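4.2 Reread Intent and the Length of Reviews

The second set of measurements concerns the relation between the length of a reader review and the reviewer's stated intent to reread. Earlier sections treated star ratings as the outcome. Ratings for romance titles on Gretach are heavily skewed toward the upper end, and a variable with so little spread gives a weak signal. Reread intent is reported less often but separates reviews more sharply, so we use it here as the main outcome and keep the rating as a control.

The sample consists of 795 reviews of contemporary romance novels published under the Bergeron and Plaster imprints. Reviews of novellas, box sets and audio-only releases were removed before sampling. Of the 795 reviews, 539 contained at least one sentence that both coders accepted as a statement about rereading, whether positive or negative. The remaining reviews were kept for the length statistics but dropped from the intent model. Books in a series were coded by position in the series, and any book with a returning couple was marked as linked even where the publisher sold it as a standalone.

Coding followed the scheme set out in Section 3. A statement was coded positive if the reviewer reported having reread the book, planned to do so, or named a passage to which they had returned. Phrases such as "a keeper" were not enough by themselves. We found that many reviewers use this phrase of books they intend to own and shelve, with no mention of opening them again. Statements conditional on a later volume ("I will go back to this one if the brother gets his own book") were given a separate code and are reported with the linked titles.

Long reviews were more likely to contain a positive statement, but the effect was confined to linked titles. For unlinked titles, length had no measurable relation to intent once the rating was controlled. Inspection of the long reviews suggests why. Reviewers of linked titles spend much of their space on secondary characters, and it is in these passages that rereading tends to be mentioned, usually as preparation for the next volume. Reviewers of unlinked titles use the extra space for plot summary.

Reading occasion was recorded where the review supplied it. The categories were commuting, bedtime, travel, and at home with food or drink (Figure 3). Occasion was mentioned too rarely to enter the model as a predictor, and we report it only as context. Reviews in the last category were no longer than the others and did not differ in rating.

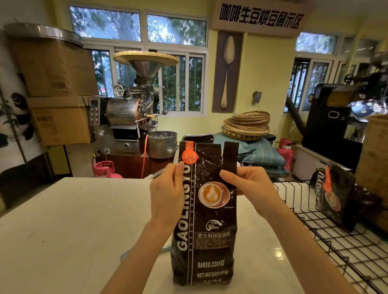
Figure 3. Packaged coffee, 454 g, Italian blend.

Harpreet Lemieux, in written comments on a draft of this section, objected that reread intent is partly a matter of manners. Romance reviewers write for one another, Lemieux argued, and a promise to reread is a way of recommending a book strongly after the highest rating has already been given. On this view the measure would capture enthusiasm a second time and say little about later behavior.

We take the objection seriously, and the present data cannot fully answer it. One partial check is available. Stundorley, the second site used in this study, allows readers to log a repeated reading of the same title with a separate entry. We matched reviewers across the two sites by user name and profile text and obtained 70 pairs in which the Gretach review carried a positive statement and the Stundorley account was open to view. Logged rereadings were found for a minority of these pairs. They were concentrated in linked titles, the same group in which the length effect appeared. A reader who rereads without logging is invisible to this check, so the match should be read as a lower bound.

Two further limits apply. First, the imprints differ in how they time advance copies. Plaster sends them well ahead of release, and reviewers working from an advance copy have often not seen the final text. Statements about rereading in such reviews may refer to the finished book and not to the copy reviewed. We could identify advance copies only where the reviewer disclosed them. Second, reviewers who post often develop a fixed closing formula. Where the same sentence closed more than one review by the same person, we retained the first instance and recoded the others as missing. This lowered the count of positive statements for both imprints without changing the direction of any result.

The models in Section 4.3 use the recoded data throughout. Series position enters as a categorical variable, and the conditional statements described above are excluded unless noted.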